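Search this guide
Type a word or part number

We use cookies to remember your language. Accept | Settings

Zadenura yoghurt maker
Section 3: Making your first batch

1. Wash the jars and lids in hot soapy water and let them drain.
2. Heat 1 litre of whole milk to 90 °C, stirring now and then.
3. Take the pan off the heat and leave the milk until it is just warm to the touch.
4. Stir in 3 tablespoons of live plain yoghurt.
5. Fill the jars, fit the lids and close the cover. Press Start — the light turns green.

Note: For a thicker set, choose the long programme. Fruit goes in after chilling.

Caution: Do not move the unit while it is running. Unplug it before wiping the base.

6. When the programme ends, put the jars in the fridge overnight.

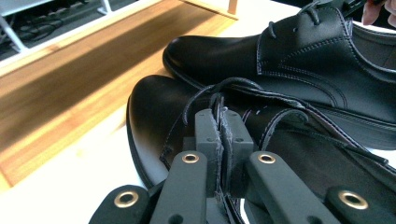 Black leather lace-up shoes

Spare jars are sold in packs under part number 1477.

Page updated 27/02/2018

Related guides
Hastine ice cream churn: freezing the bowl
Gourlay jam pan: first use
Bromulance hand blender: cleaning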